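A stopped robot is not always a safe robot

In our repair hall in Tomaszewski we have a robot arm which puts parts into used desktop computers. It takes the part from a gray fixture, carries it over the open case and presses it into its place. I am responsible for the daily work of this cell, and I want to write about the fault we had in August, as I think many people draw the wrong lesson from such a fault.

The facts are short. The arm was holding a graphics card above a motherboard when the protective stop came. Someone had leaned over the table to move a cable and crossed the light curtain. The arm stopped, as it must. The gripper, however, opened. The card fell onto the board and bent the pins in the open processor socket. The person at the table tried to catch the card, which is what all of us would do, and cut two fingers on the edge of the metal bracket. The cut was small. The board was lost.

The supplier of the control software, Olline, first told us that the system had behaved according to its settings. This was correct. In the settings there was a line which said that on any stop the output to the gripper goes to zero, and our gripper at zero has no force. The company which installed the cell, Clenano, had taken this line from a different project, where the robot handled plastic bags. A bag which falls does not hurt anybody and costs nothing. The line was copied, the acceptance test was passed, and the cell worked for 300 computers before the first stop came at the bad moment.

I have read the acceptance test again several times. It has 70 points. One point says: "Protective stop activated, robot stops." The result is "yes". There is no point that asks what the hand is doing at this time, and no point that asks for a stop with a real part between the fingers. All stops in the test were made with the gripper open and waiting at its home position. I signed this test myself, so I am not writing this in order to accuse other people.

My opinion is the following. We speak too much about whether the robot stops and too little about the condition in which it leaves everything else. A human worker who hears an alarm does not drop what he holds. He puts it down, or he stands still and holds it. We know this so well that we do not write it in any procedure. The machine knows only what is written, and in our case something wrong was written.

Some of my colleagues wanted a different answer after the accident. They asked for a higher fence and a second light curtain 500 mm further away. I was against it. With a second curtain we would have more stops, and each stop would have dropped one more card. The distance between the person and the robot was not the fault. First the gripper must keep its force when the arm stops, and it must open only when a person asks it to open, with a button he has to hold. Then we can talk about fences.

The opposite argument is also serious, and I do not want to hide it. If the gripper holds at a stop, it can hold a finger as well. For this reason we lowered the closing force, and we tested 150 insertions with the lower value before we returned the cell to normal work. The release button is now on the front side of the table, where it can be reached with either hand. It is a compromise. The lower force makes the insertion slower and sometimes the arm must try again. I accept this.

I would also like buyers of such cells to ask for a stop test at every step of the work: over the fixture, on the way, above the board, and with the part half inserted. It takes one day. The last position is the most unpleasant, and we still do not have a perfect answer for it. If the arm is pushed away by hand when the card is half in the slot, the slot can break.

The fixture, the computer and the graphics card at our table:
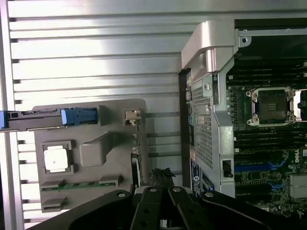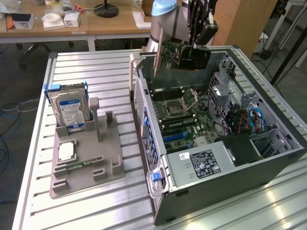
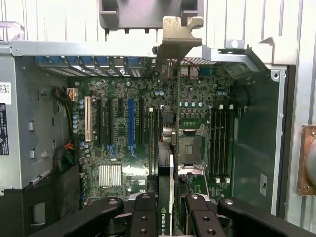 Clavora wrote in reply to this essay that holding the part is right for a graphics card but should not become a general rule. In their own cell a gripper kept its force during a long power cut and slowly crushed a connector, and it was found only in the morning. They now let it hold for a limited time, after which a lamp calls a person to decide. They asked also how we check that the hold works after a software update. At present we do it by hand, with a scrap card, before the first computer of the day.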